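Chapter 6
Keeping a Rule: Work, Silence and the Ordinary Day

After reading this chapter you should be able to say what a rule of life is, explain how it differs from a creed, and describe the main quarrels that have grown up over manual work in religious communities.

Most students come to the study of religion expecting to spend their time on what people believe. They are then handed a monastic rule and discover that it is largely about meals. Who serves the soup, what is to be done with the brother who arrives late for it, whether he may have his share of the wine: these matters get more room than the nature of the soul. It is tempting to skip ahead to the good parts. The trouble with skipping is that the people who wrote these texts thought the soup was one of the good parts.

A creed says what a community holds to be true. A rule says what it will be doing at four in the morning. The two are related, but a person may recite the first for years without much inconvenience, and nobody has yet managed that with the second.

6.1 Why work at all?

The early desert communities of Egypt wove baskets and plaited rope. Some of this was for sale, since hermits eat, though less than most. But the old stories also tell of a monk who lived too far from any market to sell a thing, wove all year regardless, and burned the lot at the end of it before starting again. Generations of novices have been told this story. It is not recorded how many of them asked whether he might have moved nearer to the market.

The point of the tale is that work was thought to do something to the worker. It kept the hands busy and left the mind free for the psalms. It also held off the listlessness the Greek writers called acedia, which came on around noon and made a monk look at the sun, then at the door, then at the sun again. Readers with an afternoon seminar will need no further explanation.

The Rule of Benedict, written in Italy in the sixth century, put this on a timetable. Chapter 48 begins by calling idleness the enemy of the soul and goes on to set hours for labour and hours for reading, adjusted for the season. Benedict adds that everything is to be done with moderation on account of the faint-hearted, a phrase that has comforted a great many people who were never in any danger of doing too much. 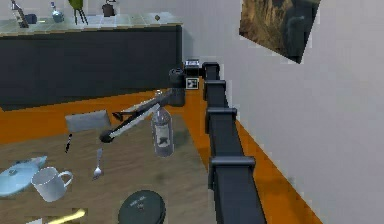 Fig. 6.1 A robotic arm above a tabletop (computer-rendered).

6.2 The case of Vadomby

Our running example in this chapter is the lay community at Vadomby, founded one March by a group of 30 who had read a good deal about simplicity and wished to try it on one another. Its first rule, drafted by Els Geerts, ran to 70 clauses. The second ran to six. Geerts kept a house journal between the two, and her entry for 28th June gives some idea of how the reduction came about:

"Long meeting on clause 41 (silence in the kitchen). Everyone spoke in favour. We were still speaking in favour at supper."

The journal is useful to us for its dullness. Founders' letters tend to describe the life a community meant to have, while a list of who washed the pans describes the one it got. Dierckx, whose study we shall draw on in section 6.4, argues that Vadomby's real rule was neither of the written versions but a third one, which lived in habit and was enforced by sighing.

Compare the sister house at Droltado, which wrote nothing down at all and trusted to the Spirit. It lasted two winters.

6.3 Terms used in this chapter

Rule: a written pattern for a shared religious life. From the Latin regula, a straight rod or bar.

Acedia: weariness with the spiritual life and, usually, with one's neighbours in it.

Horarium: the daily timetable of a community.

Before going on to section 6.4, write out your own horarium for yesterday as it was, not as planned. Keep it to hand. We shall be setting it beside Benedict's.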